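Foire aux questions : les robots et les corvées, où en est-on ?
Mise à jour : 20 septembre 2021

Est-ce qu'une machine peut ranger chez moi ?
Pas encore. Un tapis à aspirer, oui. Un tiroir à vis mélangées, non. Entre les deux, ça dépend de la pièce, de l'éclairage, du jour.

Et à l'atelier ?
Mieux. Pièces identiques, même endroit, même geste : ça tourne depuis longtemps. Le tri des petits composants sur un plan de travail, c'est une autre histoire.
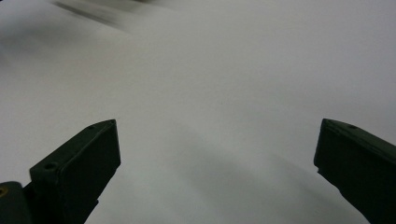 Les surfaces claires et unies posent souci à certains capteurs de profondeur, à prévoir avant d'acheter. Calum Rutherford, chez Golob, met un tapis quadrillé. Pas cher, efficace.

Pourquoi les petites pièces sont si dures ?
Ça roule, ça brille, ça glisse. Une LED a des pattes fines qui se plient pour un rien. Serrer trop, c'est fichu. Pas assez, elle tombe. Et il faut encore ouvrir le bon tiroir, sans pousser le casier. 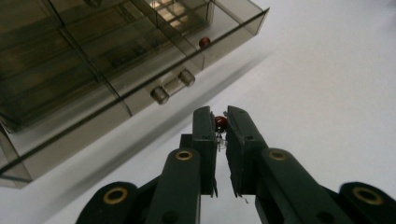 Pour l'ouverture des tiroirs, Heino Mets conseille de caler le meuble contre un mur. Chez Jallness ils on vissé le leur. Les deux marchent.

Combien ça coûte ?
Pince seule, à partir de 600 euros. Avec le bras d'entrée de gamme Wokico : 1 760 euros, hors livraison. Compter 2 jours d'installation.

Le linge ? La vaisselle ?
Plier une serviette : oui, lentement. Une chemise, non. Vaisselle : assiettes ok, verres on évite.

Ça remplace quelqu'un ?
Non. Il faut quelqu'un à coté, surtout au début.

Une autre question ?
Écrire à Ishbel Skinner via le formulaire. Réponse sous 40 heures, hors congés.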